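Workshop > Notebooks > Equipment Planning > Mobile Platforms

Entry: January 2021
Kept by: Nomvula Oosthuizen
Read by: P. Pillay, B. Masilela

Purpose of entry: to record where the request for small wheeled robots stands before the budget is closed in February.

The workshop has asked for six units for the teaching bench. The request was first written by Pieter Pillay and covered the base units only. It did not cover spare wheels, chargers or a practice board. Those items have now been added on a separate sheet, so that the base units may be approved even if the remainder is held over.

Two suppliers have been considered. Pisholm has given a unit price of 900, delivery included. Vasconcelos has given 927, with delivery included and one spare motor module per unit. Both prices are before tax. Bongani Masilela has asked both firms to confirm in writing that the price will stand until the end of February. Pisholm has confirmed. Vasconcelos has not yet replied.

On unit price alone Pisholm is the lower of the two. The difference is 27 per unit, or 162 for the full order. I have not been able to find a separate price for the Vasconcelos spare module, and without it the comparison is incomplete. Pieter is to ask. If the module costs more than 27 bought alone, the second offer is the better one for our use, given how often motors were replaced on the old bench.

The printed material was gone through again this afternoon for parts and accessories.
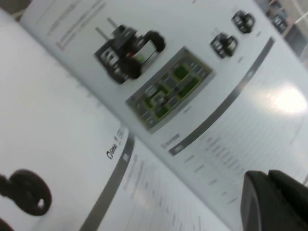 Product booklet, parts and maze board pages.

The square board with the green path is the item of most interest to the teaching side. Mpho Zulu would like one board for each pair of robots. My own view is that one bought board is enough for the first term and that further boards can be made here, provided the cell size is known. The cell size is to be requested from the supplier together with the outer dimensions. The storage shelf at Livville is narrow and a board that cannot stand upright on it will have to be kept elsewhere.

Points still open:

- Warranty. Two years is required under our purchasing rules. Pisholm offers this as standard. Vasconcelos to confirm.
- Batteries. Are they counted as part of the unit or as consumables? Finance treats the two differently, and the code on the form must be right the first time.
- Software. No license fee appears in either quotation. Written confirmation is needed that none is due in the second year.
- Training. Pravesh Sithole has offered a half day at Drumholm at no charge. Travel would come out of the general line.

Note added after discussion with Bongani: the order may be split over two budget periods if necessary, but he advises against it. A split order would be treated as two purchases and the delivery terms would have to be agreed again. I have left the request at the full number.

The form has been filled in except for the supplier name and the battery code. Draft is in the shared folder under the old title, which should be changed before it is sent up.

To do: Pieter, module price and cell size. Bongani, second reminder to Vasconcelos. Myself, measure the Livville shelf.

Recent entries
Bench power supplies: replacement plan
Charger safety check, mobile platforms
Livville storage: shelf list
Notes from the Drumholm visit
Purchase codes for consumables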